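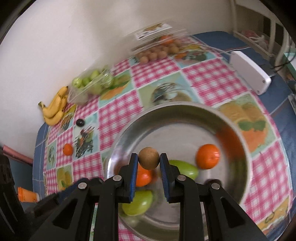
3.2 Food and lodging in the old quarter

Visitors to Sestby tend to judge the town by two things, the walk up to the fort and what they are given to eat. The first has been studied at length, mostly by people interested in the condition of the walls. The second has not, although food is the largest item in the daily spending of overnight guests after the room itself. Most guesthouses in the old quarter serve breakfast and nothing else, and the main goods are few: bread, soft cheese, brown eggs and fruit such as the oranges in Figure 1, bought either at the market in Brisau or from growers on the lower road. We treat breakfast as a part of the stay that a guesthouse can change quickly and at low cost, unlike its stairs or its plumbing.

Figure 1. A brown egg held above a steel basin with oranges and green fruit.

The survey was carried out in July, the busiest month, and was repeated on a smaller scale in the off season. The last forms were returned on 3/13/24. In total 715 guests filled in the form, which was left in the room on the second night and collected by the host. Guests who stayed only one night are therefore missing from the sample. This matters for the results on the coastal road, where one-night stays are common, and matters less in the old quarter, where few people come without planning to see both the fort and the salt houses.

The form asked where guests had eaten, what they had paid, and whether the food had seemed to them to belong to the area. The last question was left open on purpose. Answers varied a good deal. Some guests wrote only a word, while others filled the back of the page with remarks about coffee. We coded an answer as positive when the guest named at least one dish or product and tied it to Sestby, Brisau or the valley between them. By this measure 77 percent of guests in the old quarter gave a positive answer — a higher share than we had expected, given that several hosts buy their bread from outside the region.

The dish named most often was mallet, spelled Mallet on most of the printed menus, a flat barley cake baked on a stone and eaten with cheese. It is sold on the harbor steps and at the Wiltik inn, whose kitchen has made it for longer than any other in town. Guests at Wiltik were more likely than others to name it, but the difference was small once length of stay was taken into account. Fruit came second. This was a surprise to the hosts we spoke with, who saw fruit as something to fill the table and did not mention it in their own listings.

Prices had less effect than we had assumed. Guests who paid more for breakfast did not rate it higher, and in the smaller houses the opposite was true. A possible reason is that the smaller houses seat everyone at one table, and the host is present and answers questions about where things come from. We did not ask about this directly and can only point to comments on the forms, around 40 of which mention a talk with the host at breakfast.

There are 2 limits to keep in mind. The form was offered in only three languages, and guests who read none of them are likely to have left it blank. The hosts also knew which days the forms would be collected, and may have taken more care with the table on those mornings. Section 4 returns to the second point using the off-season forms, for which the hosts were given no collection date.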